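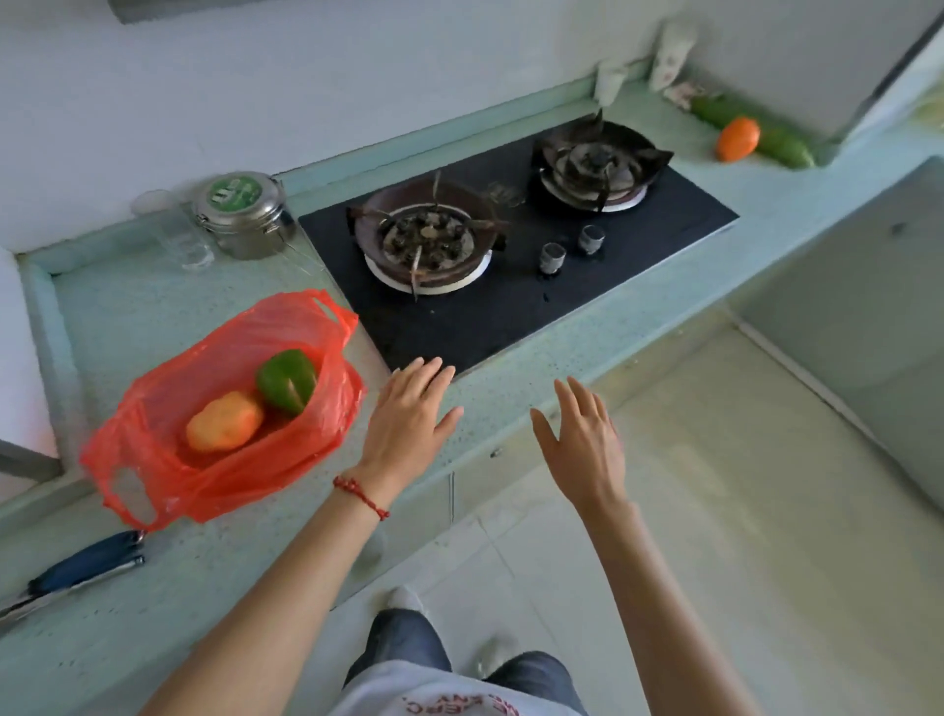

Fiction / Summer Reading

The Fountain at Nomdale

The summer they shut off the water, Chalerm Srisuk had been looking after the gardens at Nomdale for so long that his knees knew the grade of every path, and he took the news the way he took most news, by going out to deadhead something.

"It's only until next June," said the young woman from Solberg, who had come with drawings under her arm and very clean boots. "New pipes, new pumps, and 1000 lights under the water. You'll love it!"

Chalerm said he was sure he would, and asked whether she'd like some tomatoes (he had far too many, and they were splitting).

The trouble was the quiet. He hadn't known how much of his day was set to that fountain, the big jet at ten and the little ones at noon, with the children from Skerton shrieking along the edge. Now there was a dry stone bowl and a fence, and the visitors walked up to it, read the sign, and drifted off toward the ice cream.

So one evening he carried out a flat of blue lobelia that had been meant for the terrace and set the pots down on the grass in a long curve, the way the water used to fall. It looked a bit thin. He went back for the white petunias, and then the silvery grasses, which were really the best of the lot, because they moved. By dark he had three arcs and an aching back, and he sat on the overturned wheelbarrow and ate his supper cold.

In the morning there was a little boy on the path with his grandmother, holding his hand out flat over the lobelia.

"What are you doing, sweetheart?" she asked.

"Getting splashed," he said.

Chalerm, who had been coming along with the hose, turned it down to a mist, put his thumb over the end, and aimed it as high as it would go.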